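# Why does a plastic bottle go crinkle?

Pick up a thin water bottle. Give it a squeeze. Crackle, pop, dent! So what's going on in there?

Bottles like this are made from a plastic called PET. Clear, light, and realy thin at the sides. Thin means bendy.
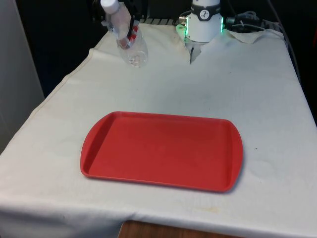 *Words: the Sullance Kids page — 12/09/2021*

Look at the ribs first. Those are the ridges going round a bottle. They're not just for show — a flat thin wall folds easily, a ridged one puts up more of a fight. Try it with paper. Flat sheet, floppy. Fold it like a fan, much stiffer.

Now the cap. Screwed on tight, the air can't get out. Squeeze and the air pushes back at your fingers. Take the cap off, squeeze again — whoosh, out goes the air and the sides cave in. Easy.

And the noise? Every time the plastic buckles, a little bit of it snaps into a new shape. Quick snap, quick sound. Lots of snaps, lots of crackle.
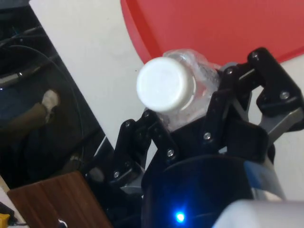 Some dents pop out again when you let go. Some don't. If the plastic gets folded too sharply it stays creased, and you get a white line you can't rub away.

**Try it yourself**

You need: an empty bottle with its cap, a tray, some water.

- Cap on. Squeeze. Hard or easy?
- Cap off. Squeeze agian.
- Fill it right to the top over the tray, cap on, squeeze. Hardly moves! Water won't squash the way air does.

Wipe up any drips. Ask a grown-up where empty bottles go at your house — some places want the cap left on, some want it off.

Next time on Sullance: why do jelly and custard wobble? Bring a spoon.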